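3.2 Collection of table-clearing demonstrations

Demonstrations were gathered with a pair of hand-held grippers, one held in each of the operator's hands. Each gripper carries its own camera, and a further view is recorded from head height. The task set used in this paper covers placing and clearing a single table setting. It was recorded at the Barkville site, while the shelving and folding tasks described in Section 3.4 were recorded at Wemville. 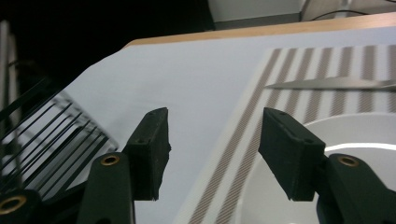
All streams were resampled to a common rate of 15 frames per second before any labelling took place. Gripper pose was estimated from the wrist view and the inertial signal together, following the calibration procedure in Appendix B. Episodes in which the pose estimate was lost for more than 15 consecutive frames were discarded in full. We did not attempt to repair them by interpolation, as early trials showed that a policy trained on repaired segments tended to hesitate near the table edge.

The Barkville portion of the Brorirby dataset contains 2,290 episodes after filtering. Of these, 600 involve thin metal cutlery, a class of object that was under-represented in our first release. Cutlery is difficult for two reasons. A knife or fork lying flat offers little height for the fingers to close on, and its reflective surface changes appearance with small changes in viewing angle. Operators were told to grasp at whatever point felt natural and to regrasp freely, so grasp location varies considerably within the set.
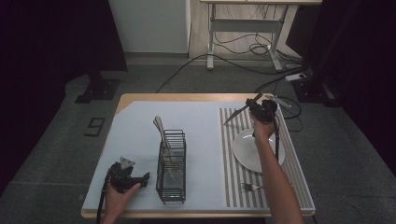

Figure 4. Head-height view of a demonstration with two hand-held grippers. The right gripper holds a table knife above the plate; the left is near the front corner of the table, with the wire cutlery holder between them.

Episode boundaries were marked by the operator and later checked against gripper width. Where the two disagreed, the boundary was moved to the nearest frame at which both grippers were open. Each episode was then given a short text instruction and a colour-neutral variant of the same instruction. A total of 67 episodes were held out for evaluation and were not used in tuning the Lazăr encoder or the action head. The held-out episodes were drawn by recording session, so that no table layout in the evaluation set also appears in the training set.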